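How to check whether a simulated success rate means anything

Most papers on learned manipulation now lead with a number from simulation. The one we kept running into last fall was a 921-episode evaluation of a policy called Vurkuneo, with a success rate good enough to make people stop reading. I would ask you to keep reading. The steps are dull and take an afternoon.

Step 1. Find the success check in the code. Skip the paper's wording of it. In Trarura, the simulator we use, a task counts as done when a short function returns true at any time step. An object that passes through the goal region and bounces out again can score the same as one placed with care. If the function has no hold time, add one. We use 30 steps.

Step 2. Rerun with new seeds. Take 50 starting layouts the authors did not use and change nothing else. If the rate drops sharply, the policy may have learned the layouts. Report both numbers, including the one you like less.

Step 3. Look at the wrist view at the moment of contact. Rendered wrist views are clean in ways that real ones seldom are, and a policy can lean on that. Crisp color edges are the first thing I would suspect. 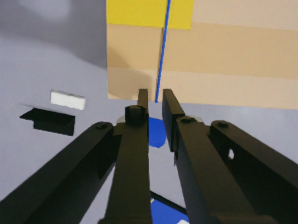
Anjana Mondal wrote in to say that this step is overrated, and that in her tests at Didville the colors made almost no difference once the camera pose was shifted by 2 degrees. She would do the camera shift first and only bother with colors if the policy survives it.

Fair enough, and I have changed my own order to match. I still run the color test, though. Swap the color of each object with something else on the table and rerun the same layouts. A policy that understands "pick up the blue one" only as "go to the blue pixels" will show itself quickly when two things are blue.

Step 4. Turn the shadows off, then move the light. Do these as separate runs. The Abeysekara scripts change both at once, and then you can't tell which one hurt.

Step 5. Watch the failures. Pick them at random, before you know what they look like. If the authors released only successful episodes, say so in your notes and treat the headline rate as a claim you have not checked.

None of these runs will tell you how the policy does on a real arm. For that you need a real arm, and we have not done that part yet for Vurkuneo.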